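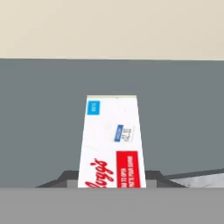 Print this page | E-mail this page
Reading time: 3 minutes

Wandex simulation kit: progress report to the Graladar fund
Jun 22, 2020

We are now past the halfway point of our review of the Wandex simulation kit, and I'm glad to say that the money you gave us in January has gone a good deal further than I feared it would when I wrote the application. The kit is sold to small warehouses like ours that want to try out robot picking in software before they buy any hardware, and our job has been to find out whether a team with no robotics staff can get useful work out of it. The grocery models that come with it have been a pleasant surprise. The tall white cereal box, for instance, has its red Kellogg's script running up the side and a little bright-blue label near the top corner, and that kind of printing matters to us a great deal, as our own shelves are full of cartons that stand with the narrow side facing out and have to be told apart by whatever happens to be on that side.

We have run 253 trial picks so far, spread over 52 products. Most of the boxes went well from the first week. Bags were harder (anybody who has tried to pick up a half-full bag of rice by one corner will know why), and we spent longer on them than planned, but the May update to the kit improved matters and we are going back over the worst ones now. I should add that small print is still a weak point. On several models the fine lettering is too blurred to read, so anyone hoping to test label reading down to the last digit would need to bring in better artwork of their own. Wandex sells a scanning service for this, priced per item, and we have asked them for a quote on nine of our slowest sellers.

The Rusu add-on, which handles trays and bins, took us four days to install when the manual promised an afternoon. To be fair, some of that was our elderly computer, and the support desk was patient and kind throughout, even when we rang twice in one morning with the same question. Once it was running we were able to match the bin sizes in our back aisle quite closely, and the shift leads enjoyed that part so much that I had to ask them to leave a few bins for the following week!

As for the budget, we have spent a little less than expected on licenses and a little more on training hours. I would like your permission to move the difference across, and the form is attached to the e-mail that came with this report. Nothing else needs to change.

Over the summer we plan to run the same products through Promik, the other package on our shortlist, so that you have a fair comparison in front of you before any decision about a real arm. Their trial license is free for the length of time we need. I'll send the side-by-side results as soon as the last bags are done, along with the list of products we would suggest leaving to human hands for now.

Print this page | E-mail this page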